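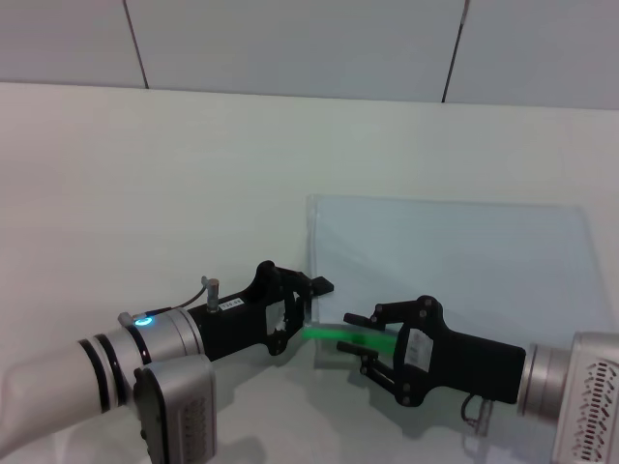 Thread: Taping the edges before painting a rented flat

Home | Forum | Search

trollholm_13: Does green tape lift new paint? The first coat went on 2 days ago.

Imelda E: It can. Ours wants 10 days before any tape goes near it.

bumell: Ten is far too long. I tape after one night — never had a problem.

Imelda E: On bare plaster you would.

trollholm_13: It is bare plaster in the hall. I'll wait and do the doors first.

Last updated: January 21, 2018
Contact | Back to top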